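Ernetti open house, Aridport – quick notes
Sep 20, 2022

Got there late, parking was a mess. Badge, coffee, straight past the Porness booth (pans, pans, more pans) and over to the hanging utensil area, the part I came for. White tabletops with a light wood edge, gray carpet everywhere. Hard on the feet after an hour anyway.

The whisks first. Balloon type, thin wires, light wooden handle. I like a wooden handle, doesn't get slippery when you're beating eggs for a crowd. Fine mesh strainer hung up right with it, round stainless bowl on the table. Basic stuff, the things you reach for every day. List price for the full hanging set is 299, show price 289. Not much of a show price if you ask me.
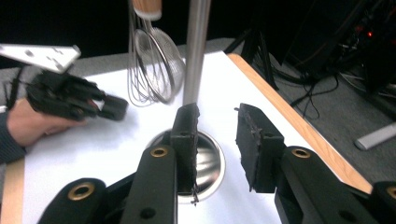
Tóth disagreed over coffee, said ten bucks is ten bucks and that hanging the strainer is a mistake in the first place, the mesh gets bent by whatever swings into it. Keep it in a drawer, laid flat, nothing on top. Fair point. My strainer at home has a dent the size of a thumb and it hangs next to the ladle.

Still, I'd hang the whisk. A whisk in a drawer catches on everything and then the drawer won't open. Had that happen in January with a full house waiting for pancakes.

Asked about ordering. Minimum for the trade is 100 pieces, mixed is fine. Catalog runs to 434 items, didnt get through half of it. Whisks come in more sizes than I knew existed. 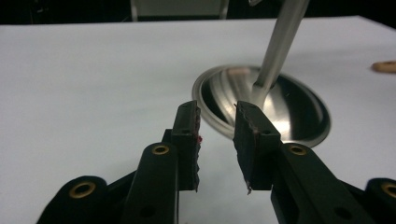 Spare hooks are sold seperately, which annoyed me, so count your hooks before you order. Dishwasher question got me two different answers from two different people – I'd wash the wooden handles by hand and leave it there. Lunch was sandwiches, gone by the time I got in line. Back on the road by two, catalog in the bag, no whisk. Will order one from home.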